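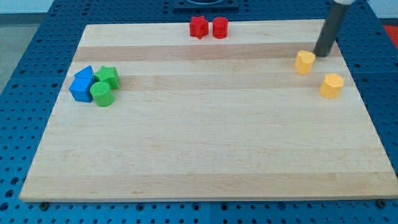

Session 4: Why road projects are built in phases

Welcome back, everyone. Last time we spent the whole session on how a road gets its route, and I know we ran over, so I've moved the leftover material on river crossings to the reading packet. Tonight we stay with the same imaginary morning commute, so to speak, and ask how a road on a map becomes a contract that somebody signs.

Let's start with the word "phase," which you will meet in every report you read for this course. A phase is a stretch of the job that can be paid for, built and opened by itself. A "lot" is smaller: a piece of work inside a phase that goes to one contractor. Newspapers mix the two up all the time, and so do ministries, so please check which one a report means before you quote a percentage from it in your paper.

The Clellum bypass

Our running case is the bypass at Clellum. The old road through town dates from 1980 and was widened once, at the northern end only. The bypass was split into 2 phases. The first runs from the Pikach junction to the river and the second from the river to the Flivness road. You might think the sensible place to cut a project is the halfway point, and I thought so too when I first studied this one, but look at the map in your packet and find the last place before the river where traffic can get back onto the old road. The cut is there. If the second phase had been delayed for years (and it very nearly was), drivers could still have used the first.

Keep that test in your pocket, because we'll use it again: if the money stopped at the end of this phase, would anyone be able to drive on what had been built?

What "percent complete" means

This is where most of the questions came in last year, so I'll go slowly. There are several ways to measure progress on a road, and they hardly ever agree.

Physical progress compares the work done with the work planned, usually item by item: cubic yards of earth moved, feet of drain laid, and so on, each given a weight.

Financial progress compares the money paid out with the contract price. An advance payment pushes this number up before a single truck has arrived.

Time progress is simply how much of the contract period has gone by.

In January the Clellum job looked fine on paper by the second measure and rather poor by the first. The contractor, Mishra, had been paid for steel that was delivered and stacked but not yet built into anything. There was nothing improper in that — the contract allowed payment for materials on site — but the headline number gave people in town quite the wrong idea, and you can see it in the letters to the local paper, which I've included because they are a pleasure to read.

A word about earthworks

Earthworks come early and they eat up time. Cuttings, embankments and drainage all have to be far enough along before the paving crew can do anything useful, and an embankment on soft ground may need to sit for months while it settles. From a passing car it looks like an abandoned site. When you read that "no work is being done," ask which part of the road the writer was looking at and what stage it had reached.

Structures follow their own calendar. Bridge foundations at the river could only be dug at low water, so a late start of a few weeks would have cost the project most of a season. Phase two was scheduled backward from that one window.

For next time

Please read pages 1 to 8 of the packet and the short note on price adjustment that follows. Don't worry about the formula, just get a feel for why fuel and bitumen are treated separately from labor.

Write a page or so on this: the Flivness end of the bypass could have been built first. Who would have gained, who would have waited longer, and does it pass our test? Sketches are very welcome, and they don't have to be pretty.

Papers are due July 22, 2019, at the start of class. If you'd like me to look at a draft, bring it along to the break and we'll go over it with a cup of coffee.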